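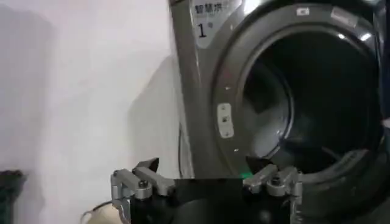
The Laundry Room With a Grocery in It

My mother did her washing on Mondays and her shopping on Fridays, and it would never have crossed her mind that the two could share a roof. At Usgate they do, and after a long afternoon there I've grown fond of the arrangement.

You come in past the dryers, which are big dark gray front-loaders with drums deep enough to swallow a winter comforter. Elfriede Fuchs, a retired seamstress, showed me how she shakes out every pillowcase before it goes in — "otherwise they ball up like dumplings" — and how she runs a finger around the rubber door seal for stray socks. I've done it at home ever since, and I've found two!

Then there's the shop side, with its tall black letters on a white wall and the bare ceiling left just as the builders had it, concrete column and all. Eun-ji Shim, who planned the shelves, likes a color to stay together, and so the amber bottles get a row of their own and the reds are packed in tight on the tier beneath.

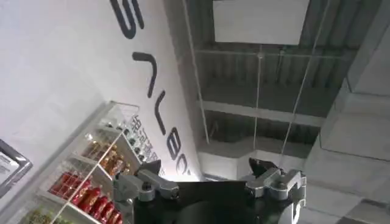 She told me she wants people to be able to find supper while half their mind is still on the towels, and I think she has managed it. I went over for one small thing and came back with a bag I could hardly carry, and then stood chatting with Elfriede about hems (she is against glue, firmly) until we had both forgotten which sheets were whose. We folded them all anyway, corner to corner, and sorted it out at the door.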